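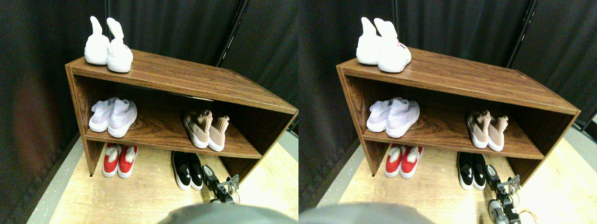
The shoe rack at Ronorham, with a gripper reaching in beside the black slip-ons.

When I got to the Ronorham workshop the kettle was already on, and Lesego Visser was on her knees with a flashlight in her teeth, running a cotton swab along the inside of a gripper finger. She waved me toward a stool with her free hand and went on swabbing. It was a little before eight in the morning, in November, and she told me later that this first hour is the part of the day she likes best, before anybody has asked the machine to do anything.

She looks after Cele, the two-armed shoe-handling cell that Ziltden has been building up over the past couple of years. Her job title has changed a few times and she doesn't much care which one I print. What she does is keep the thing fit to work: the fingers, the wrist cameras, the cables, the calibration, and the rack and the shoes too, which I hadn't thought of as parts of a machine until she put me right.

"People come in and they look at the arms," she said, once the swab was in the trash and we both had tea. "And I understand that, they're handsome things. But if I lose a morning, it's hardly ever an arm. It's a bit of lint, or a screw that's backed out a hair, or somebody has nudged the rack with a foot and not mentioned it."

Lint is a bigger subject than you'd expect. Knit sneakers shed, and anything with a fluffy lining sheds worse, and the fibers work their way onto the pads and into the small gaps of the finger mechanism. A pad with fuzz on it slides where a clean one holds. So the morning starts with swabs and a soft brush, and then she opens and closes each gripper by hand command while she listens. She is very particular about the listening. She turned off the radio and made me put my cup down, and we sat there like two people waiting for a bird to sing.

"You want it even," she said. "One smooth sound all the way in and all the way out. If there's a catch in it, I open it up right then — I don't tell myself I'll see how it goes until lunch, because I have told myself that, and I know how lunch went."

After the listening come the screws. She goes over the ones on the gripper housings and brackets with a small torque driver, and she marks each head with paint pen when it's done so that she can spot a turned one at a glance later on. Then the pads get a proper look. She keeps a paper log (a fat green notebook with a rubber band around it, and I was allowed to leaf through it) and the last set had gone 172 hours before she swapped it. She used to wait until they failed. Now she changes them when the edge begins to feel rounded under her thumbnail, and she has been much happier. 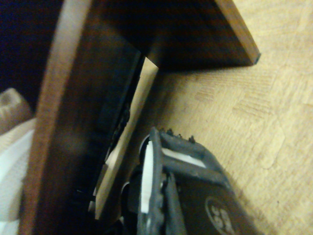

How does she know when the rack has moved?

The cell goes to a few fixed points on the rack every morning, and she compares where the fingers end up with where they ended up the day before.

It's a slow business, that comparison, and she does it with the arm at a crawl. The gripper goes in close to the wood, closer than I'd have dared, and she crouches beside it with one hand on the stop button and watches the gap. The software side is handled by a calibration tool called Clistadano, which she speaks of the way you might speak of a clever but absent-minded cousin. It will work out a correction to the hand-eye alignment and report it with great confidence, and it's right nearly all the time, and she checks it anyway.

"It believes whatever the cameras tell it," she said. "So if there's a smear on the lens, it will very kindly calibrate me to the smear. I clean the glass first, always, and I do the near edge of the rack and then the far one. If those two agree with each other I'm content. If they don't, I start over from the glass."

The whole routine takes her 60 minutes when nothing is wrong. When I asked what it takes when something is, she laughed for rather a long time and then told me about the wrist cable.

It was last spring, and the right arm had begun to lose its camera picture for a second or two, only ever on low reaches, the ones down to the floor under the bottom shelf. She swapped the camera. She swapped the connector at the controller end. She had the arm repeat the same low reach over 100 times with the shoes cleared away, sitting on the floor next to it with the notebook, and the picture held perfectly through all of it. Then she put the shoes back and it dropped out almost at once.

"And I thought, well, that's rude," she said. What she worked out, in the end, was that with shoes to avoid, the planner was choosing a different elbow position, and in that position the cable was being pulled snug across a bracket just as the wrist rolled. There was a nick in the jacket you could feel better than see. She put in a new cable with more slack, moved the clip farther up the forearm and filed the bracket edge smooth, and it has behaved ever since. Every arm she works on now gets a slow roll at the lowest reach, with the shoes in place, before she signs it off.

I asked whether the shoes really make so much difference. She got up to show me, and it turned into the nicest part of the visit. A stiff sole, she says, gives you something to hold. A sock-style upper folds away from the fingers and then springs back, so the same pair can sit differently every time it's set down. When she's tuning grip force she begins with the soft ones, setting them out by hand, and only goes on to the firmer pairs when she's happy that nothing is being squashed. 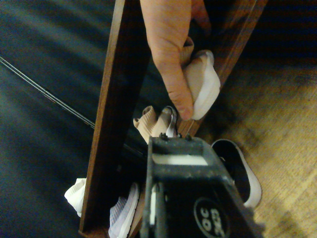

One reader, on seeing an early draft of these notes, wrote back to ask why the force isn't simply set low and left there, "seeing as none of these shoes weighs anything to speak of."

I passed that along to Lesego, and she answered by return, at length, bless her. Low and left there was exactly how the cell ran at first, she wrote. The trouble is that a light grip on a soft heel holds nicely until the wrist turns, and then the shoe swings and the fingers are holding only knit. She would sooner grip a touch firmer and move slower through the turn. She keeps separate settings for soft and firm pairs, and rechecks both whenever the pads are changed, since new pads bite harder for the first 48 hours or so of running and then settle.

She had a few more things for anyone taking over a cell like this one. Buy more paint pens than you think you need. Keep the old pads in a labeled bag, with the date, so you can put a worn one next to a new one when somebody doubts you. Mark the feet of the rack on the floor with tape, and replace the tape when it starts to curl.

By then it was getting on for ten and she wanted the left wrist apart before the others came in from their meeting. I washed up the cups. She had the flashlight back between her teeth, so our goodbye was mostly a wave, though she did call after me to please mind the tape on my way out.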